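Bench notebook – simulation side, Gonodlow project
2020-04-30

Speed limits, keep-out margins, and what we call a finished pick

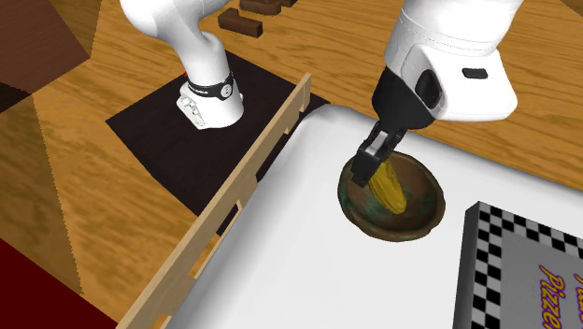
I've been meaning to get our house rules for the simulated cell onto paper for ages, and today I finally gave up the morning to it. We have all been carrying slightly different versions in our heads, and when I compared my settings with the ones saved under Kirby I found three places where we disagreed (two of them my fault, I'm sorry to say – I had changed them late one evening and never wrote it down).

The big one first. A pick and place counts as finished when the fingers are open, the item is resting in the bowl, and the hand has moved clear. All of that, please, before the run gets marked good. An ear of corn with its tip in the bowl and its top end still between the fingers is a run in progress, however nice it looks, and I went back and found that the old Zalard script was ticking those off as done. It only looked at whether any part of the item was inside the rim! I have changed the check and I'm rerunning the whole batch, all 1,301 of them, so please don't quote last week's success rate to anyone until that is through.

Second, the wooden rail. It is a real obstacle as far as the planner is concerned, posts and all, and the gaps between the posts are not a shortcut. Sastry likes to simplify it into one solid slab, and I'm happy with that for planning, but leave the detailed shape switched on for contact checks. Any touch on the rail fails the run, even a light brush with the forearm. I know that feels harsh when the item lands perfectly, but I would so much sooner be strict in here than have to explain a scraped arm downstairs.

Third, the extras. The pizza box and the brown blocks stay in, and they stay solid. I had been turning off collisions on the box to save time, and that was a bad habit of mine.

Settings as of today:
Hand speed near the bowl: 10 percent of full
Runs per batch before anyone looks at averages: 1,000
Step cap: 700, then the run is a fail and gets logged as a timeout, never deleted

On that last line – please do keep the timeouts. I threw some out in my first week here and have regretted it ever since, as they were the only record of the arm getting itself folded up near its base.

Still open: whether a dropped item that happens to roll into the bowl should pass. My feeling is no, but I can see the other side of it, and I'd love to hear from whoever has an opinion. Write in the margin, there is plenty of room. Also need to decide if the grip force limit should be set per item or once for everything. Corn is forgiving and I don't trust it as our only guide.

Rerun is going now. Will paste the new numbers on the next page and freeze the rules for May once they've been read over.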